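3.2 Gathering the demonstrations

We collected all our examples by hand on the Kerkenero bench, and I'll admit it was slower going than we'd planned. Each session had 32 demonstrations, and we reset the table between every one (yes, every one!). I drove the arm for most of July, so my habits are probably baked into the data – a bit of a high approach, mostly.

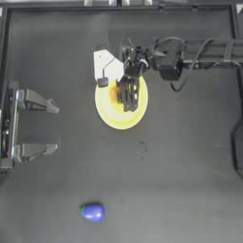 Figure 4. The gripper over the yellow plate, with the toy eggplant on the gray tabletop.

We kept 57 sessions in the end. We moved the toy to a new starting spot each time, because our first policy, trained on the Hafstein set, just memorized one corner. Clumsy grasps stayed in as long as the toy ended up on the plate. We come back to that choice in Section 5.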